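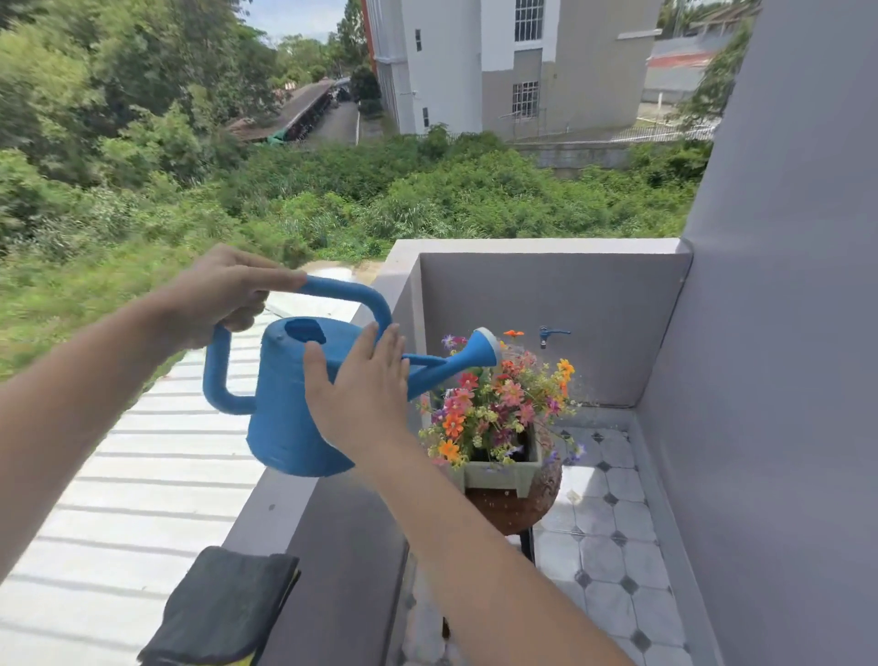 From: Margareta Barbu
Wednesday, 7:40 pm
3 min read

Hi all,

Sebastian asked a good question last week and I've been meaning to answer it properly, so get yourself a coffee.

> Sebastian Sima wrote:
> Has anyone kept pelargoniums going through the winter without a
> greenhouse? I have 28 of them on the balcony and I lost nearly all
> of last year's. They sat in the stairwell from October and just
> went to mush. Is it worth trying again or should I buy new ones
> in spring like a normal person?

Try again! I've done it for years here in Follholm, in an apartment with no cellar and one very crowded hallway, and I usually bring most of mine through. I used to lose the lot too, and I'm pretty sure it was the watering. I felt sorry for them, all bare and miserable in November, so I kept giving them a little drink. Mush is nearly always too much water in the cold.

What I do now is bring them in before the first proper frost, after a few dry days if the weather lets me. I cut everything back by half, sometimes more, and pull off every flower and any leaf that looks even slightly yellow (the first year this felt like murder). Then I check under the leaves for whitefly, because if you miss them now you'll be hosting them until Easter. They stay in their own pots. I know the Arnby people swear by shaking the soil off and hanging the roots in paper bags, and my sister-in-law does it that way too, but mine came out like kindling.

Where you put them matters. Your stairwell might be fine if it has a window and stays above freezing. Mine get the north window in the hall, where it's cool and fairly bright, and they get about 200 ml each once a month. Less for the little ones. If the soil still feels damp I skip it and walk away.

The other thing I do this time of year is clean up the balcony before it's too cold to want to. Pots scrubbed, saucers stacked, the railing ledge wiped down, old cloths used up on the worst of it.
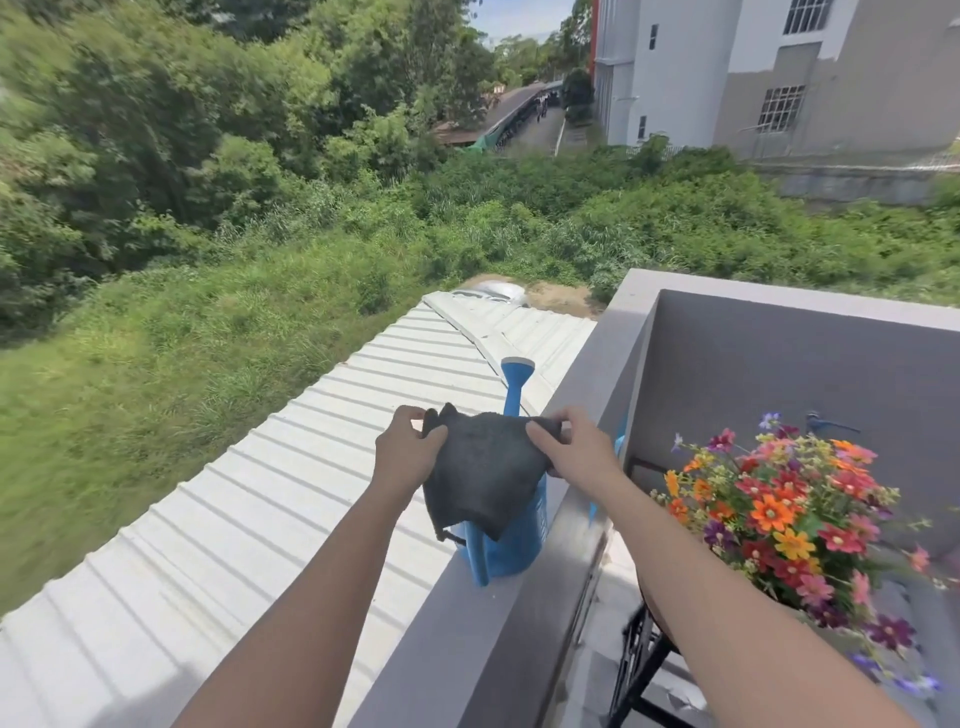
Cloth and blue watering can on the balcony ledge.

Around late February I move everybody to the bright kitchen window, give them one good soak and start feeding very weakly a couple of weeks later. They look dead at first. Leave them alone! Scratch the stem with a fingernail, and if there's green under there you still have a plant. Last spring I gave up on one called Gouveia (a dark pink, got it as a cutting at the Bukeo swap) and put it out by the trash, then felt bad and fetched it back in. It flowered until September.

And take a few cuttings now as insurance – a finger's length, just below a leaf joint, left on the counter overnight to dry off before they go into gritty soil. No plastic bag over the top, they hate it.

Sebastian, I have spare 9 cm pots if you need some, I counted 47 on Sunday and I can't possibly use them all. I can bring a box to the next meeting if you tell me how many you want.

Does anyone have luck with fuchsias in the same sort of spot? Mine drop every leaf by Christmas and I never know if they're resting or sulking.

Margareta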